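Tips from the Iller build, our two hand-held grippers for teaching a home robot to tidy shoes. We're in a shared workshop, so everything has to set up fast and pack away flat!

## Before you start

- Tape the corners of your board to the floor. Ours went down in August and we still drop the board back on the same marks every time.
- Pick a rack with an open mesh shelf. You can see a sole from almost any side, and so can the camera.
- Run a short session first, 5 tries at most, then check the recording. (We once lost 30 good ones to a loose plug. Ouch.)

## Picking up a sneaker

Come down from above and close the jaws near the collar, where the canvas gives a little. Rubber toe caps are slippery, and laces love to snag. Keep the second gripper low and to the side while the first one works – it's so much easier to bring it in when you need it! 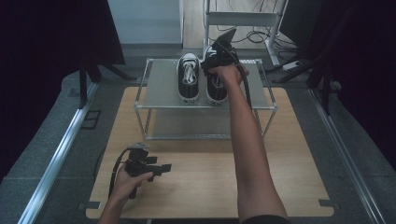
## Cables

Leave a generous loop at each grip so your wrist can turn freely. Flito ties are great for this, they open again with a thumb. Check the plugs every 19 tries or so, and wipe the jaw pads while you're down there.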